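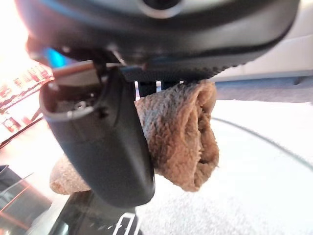
A brown towel in the grip of one black finger, seen from up close.

I've wanted somebody else to fold my towels since college, so when Kadari started pitching its laundry help plan, I was an easy mark. The deal is simple enough: $598 a month, a two-armed robot in your home, and 20 hours of housework out of it. Prandell sells something close to it, but they want $1,800 up front, and I don't have that kind of faith in anything with an app.

My friend Ngan-ling Fu thinks I've lost my mind. She says a towel takes her four seconds. Sure, and so does mine – but I've got a basket of them, and I'd like to be on the couch.

My own view, after a lot of demos and way too many brochures, is that towels are the fairest test going. A cup holds its shape. A box holds its shape. A towel flops, bunches up, doubles over on itself and hides its own corners, and a machine has to find two of them before it can do anything useful. If a company shows me its robot stacking blocks, I get bored. Show me terry cloth!
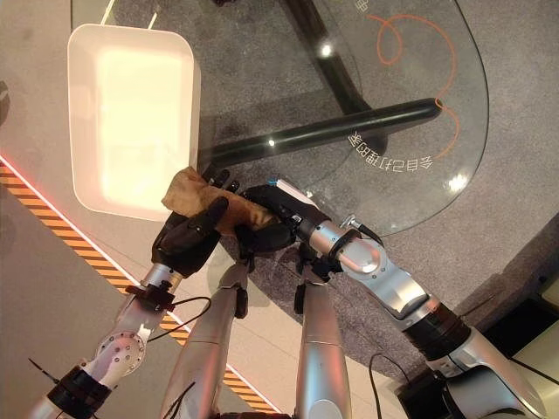 And please show me at normal speed. Cuadros puts out these gorgeous sped-up clips with music, and I have no clue whether I'm watching one minute or ten. Yurani Alvarado, who runs the laundry room at a small inn and has sat through more of these pitches than I have, asks every sales rep the same thing: how many can it do before I have to walk over and help? She got 2 straight answers all last January.

So would I pay the $598? Not yet. I'd pay half that for a plan that did towels and pillowcases only and skipped the dusting, the plant watering and the rest of the menu. Kadari, if you're reading, my basket's by the stairs.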